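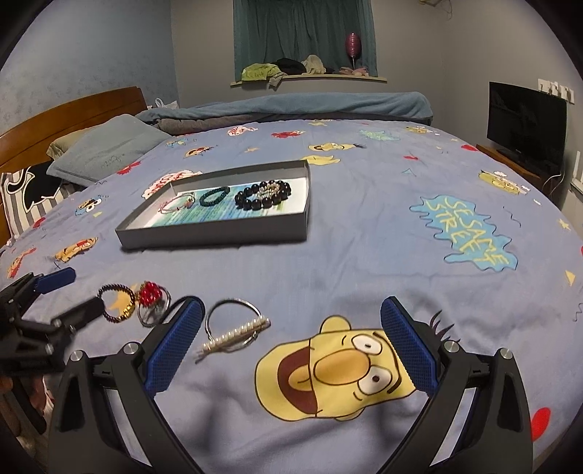

Jaws that stop closing halfway are the most maddening fault I know on a hand-held gripper, and the good news is you can sort it at home in an evening! Mine began doing it on the Peltel two-finger model, always on small, fiddly things. A mug would be fine, but ask for a bangle and the fingers would come in, hesitate and stay apart. Jewelry on a bed is a brilliant test for it, as a thin silver bangle lying flat on a sheet leaves the blue pads very little to get hold of, and a hair clip with a row of pearls across it is nearly as mean.

First, find out which sort of jam you have. Take the battery out, then move the jaws by hand, slowly, through their full travel. If they stick in the same spot every time, you have something caught in the linkage. If they move freely but stall under power, skip to the pads.

For a caught linkage, hold the gripper jaws down over a white towel and brush around each joint with a dry toothbrush. I got a snipped thread and a good pinch of blanket fluff out of mine - all from one joint! Don't poke about with a pin. I did, back in October, and scratched the pivot badly enough that Gotgate had to send me a new arm.

Now the screws. Nip each one up until it just stops, then back it off a touch. Too tight gives you exactly the same stall as fluff does, which cost me an entire weekend before I spotted it.

On to the pads. The grid pattern fills with skin oil and dust, and the fingers begin to slip, so the motor keeps hunting for a grip and cuts out. Wash the pads in warm soapy water, rinse them well and leave them for 24 hours before refitting. Check both face each other squarely.

One safety point, please. A stalled jaw can snap shut the moment it comes free, and it really does hurt. Battery out before fingers go anywhere near it, every single time.

Put it all back together and try 5 slow closes on nothing, then 5 on a folded sock, then go back to the bangle. If it still stalls, look at the cable where it enters the handle - that's the next thing I'd replace.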